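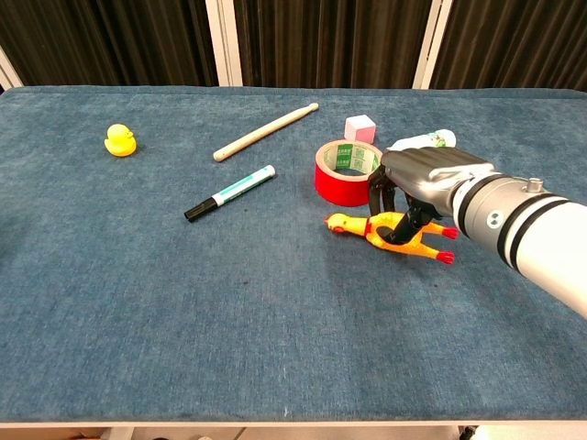
Figure 8.1 A yellow rubber duck. 

Chapter 8
From Workshop to Shelf: How Small Goods Are Priced

Last updated: February
Reading time: 11 minutes

Every item offered for sale carries a price, and every price is the result of decisions made by several people who may never meet. The manufacturer decides what must be recovered from each unit. The wholesaler decides what must be added for storage and handling. The retailer decides what a customer in a particular town will be willing to pay. In Chapter 7 we examined how a business records its costs. We now turn to the way those costs, once recorded, are carried forward into a selling price.

Small goods are well suited to this purpose. Bath toys, combs, buttons, key tags and kitchen clips are inexpensive, are made in large numbers, and have few parts. A student can follow the whole path of such a product without specialized knowledge of engineering or law. The same principles apply to larger goods, although the calculations are longer.

8.1 Fixed and Variable Costs

A fixed cost does not change with the number of units made during a given period. Rent on a workshop is a fixed cost, as is the purchase of a mold. A variable cost rises with each additional unit. Raw material, packaging and piecework wages are variable costs.

The distinction matters most when production is small. Consider the firm of Retamal, a maker of molded household goods whose accounts are used throughout Part Three. The firm ordered a new mold for a bath toy and planned a first run of 500 units. The owner, Emiliano Huenchumán, calculated the material and labor needed for each toy and was satisfied that the figure was low. When the cost of the mold was divided among the units, however, the cost of each toy was much higher than he had expected. He then prepared a second estimate for a run of 1000 units. Material and labor per toy stayed the same. The share of the mold carried by each toy fell by half.

This result is known as the spreading of fixed costs. It explains why manufacturers often set a minimum order and why a buyer who asks for a very small quantity may be quoted a price that seems unreasonable.

It does not follow that the larger run is always the better choice. Unsold goods must be stored, insured and sometimes disposed of at a loss. Afia Osei, who kept the stock records at Retamal, reported to the owner that 114 units of an earlier product were still in storage. The money spent on those units could not be used for other purposes until they were sold. We return to the cost of holding stock in Section 8.4.

8.2 Markup and Margin

The terms markup and margin are often confused, even in business correspondence. Markup is the amount added to cost, expressed as a share of the cost. Margin is the same amount expressed as a share of the selling price. An item bought for one dollar and sold for 2 dollars has a markup of one hundred percent and a margin of fifty percent.

Retailers generally speak of margin, and manufacturers generally speak of markup. Bernice Amoah, a buyer for the Poltiletti stores, required all suppliers to state which term they were using in every written offer. The rule was introduced after a supplier and a store manager had agreed on a percentage and had each understood it differently. Students should adopt the same practice in the exercises for this chapter.

8.3 The Role of the Wholesaler

A wholesaler buys in quantity from manufacturers and sells in smaller lots to retailers. The wholesaler's charge is sometimes described as an unnecessary addition to the price. In many trades the service it pays for would otherwise have to be performed by the retailer. A shop that sells a few dozen bath toys in a season cannot easily deal with a factory directly. It would need to meet the minimum order, arrange freight, and find space for goods it could not display.

The wholesale house of Hunitz, directed by Aurelio Echevarría, supplied small shops with mixed cartons containing several kinds of goods. The price per unit was higher than in a full carton of one product. Shopkeepers accepted the difference and placed orders more often, in smaller amounts. Section 8.3 of the workbook contains a sample order form and price schedule for a mixed carton.

Related chapters
Chapter 7: Keeping a Record of Costs
Chapter 9: Discounts, Returns and Damaged Goods
Chapter 10: Seasonal Demand
Case Study: The Nesarik Button Works
Workbook Unit 8: Order Forms and Price Schedules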